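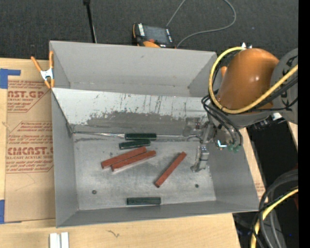

I've got a soft spot for plain wooden building blocks, the long stick-shaped sort as well as the cubes, and I've got an even softer spot for the way they look when they've just been tipped into something and left. So I want to argue for the tip-in method of tidying, which my sister-in-law thinks is no method at all.

Her name is Lise Chisholm and she won't mind being named, she's been saying all this at my kitchen table since April. Lise holds that every set should go back in its own box, in its own order, lid on. Reds with reds, greens with greens. She bought my two a set with a fitted tray when they were small and the tray came with a little diagram, like a box of posh chocolates. I think we used it twice! After that the blocks lived in an old roasting tin and got played with every day, and the tray went up on the wardrobe, where for all I know it still is.

My feeling is that a container ought to be far too big for what goes in it. I mean it. Put a handful of bricks in a snug box and they look finished, somebody has put them away and you feel a bit guilty getting them out again. Put the same handful in a great big bin and they just lie about at whatever angle they landed, and your hand goes in before you've thought about it. You want to line them up, or cross two of them, or see if one will stand on end. An untidy handful is an invitation, really.

And I do like metal for it. People go for wicker or those canvas tubs with rope handles (very pretty, hopeless with felt tips), and there's plenty of clear plastic about, but plastic cracks at the corners and then you've got a sharp bit. Metal scuffs. It gets scratched and dull and patchy in the bottom and carries on being a bin. Sloping sides are better than straight ones too, as things slide down to where a small arm can reach. The noise is the one thing I'll give Lise. A wooden block dropped into a metal bin at six in the morning is a terrible sound, and I've heard it through two closed doors and a pillow.

Then there's colour. I'd always go for two colours over ten. Dark green and brick red, say, proper deep shades, the sort you used to see on front doors. My friend Francine Cormier runs a playgroup over in Hastanness and she gave away most of her rainbow sets years ago and kept two colours of everything. She says the children build more and squabble less, though they do still squabble, mainly over who is red. I've pinched the idea from her wholesale. With two colours you can make a stripe or a fence or a chequered floor, and you can sort them if you're in a sorting mood, and if you aren't it looks all right anyway.

Lise's reply to all this is that things get lost. Well, yes. But they got lost out of the fitted tray as well, and then you had a gap staring at you in the shape of the missing one, and I found that much worse - a reproach every time you lifted the lid. A bin never tells on you. I couldn't say how many blocks ours started with and I've slept perfectly well.

She's coming for lunch again soon and has promised to bring labels.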